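Jagadeesh Chowdary
@jchowdary · Apr 16, 2024

Okay, gripper comparison thread, as promised. Two sets of fingers for the hand-held tools this time: the Plevby pads and the Gredex pads. Same cloth, same bed, same tired me.

1/ Rigid boxes and cups told me almost nothing. Both sets grabbed everything. So I moved on to fabric, and now I have opinions!

2/ Brocade is a great test piece. It's a bit stiff, it holds a crease, and the fingers have to land right on a fold or they just skate over the top.

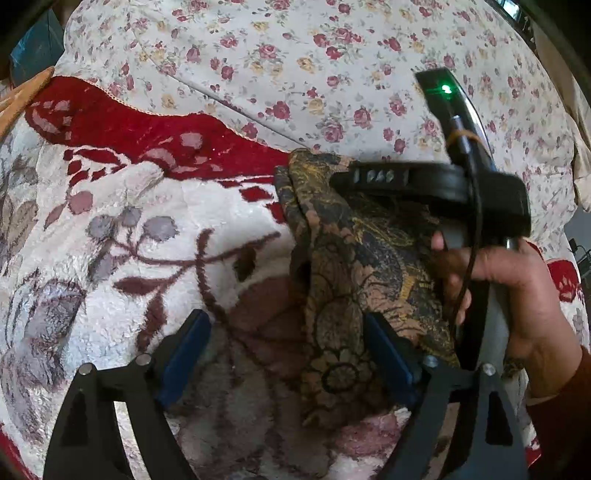 Fingers open over the brocade, blue pads facing in.

3/ Plevby is the softer pad. I love it on thick folds. On a single layer it squishes out sideways and I end up squeezing way harder than I want to.

4/ Gredex is firmer with a crisper edge. Better on thin stuff, but you have to come in pretty square (my left hand is not good at square).

5/ Working with two grippers is where it gets fun. One pinches an edge, the other goes for the loose end, and you find out fast how much you lean on your wrists. I logged 18 tries per set and my forearms are toast.

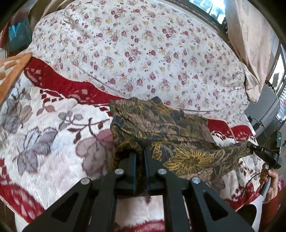
Vasanthi Lobo replied: did you try them on anything slippery? Our Gredex pads were fine on cotton and hopeless on satin, and we ended up scuffing them with fine sandpaper, 2000 grit.

6/ No satin yet, Vasanthi, but I have a lining fabric that might do – adding it to the list. Sandpaper too, once I have a spare pair I'm willing to ruin.

7/ Camera side note: busy prints are rough on my tracking. Flowers on flowers on flowers. I turned the exposure down a notch and it got a little happier.

8/ For now I'm leaving the Plevby set on the left and Gredex on the right. Mixed pads, I know, I know. Satin next!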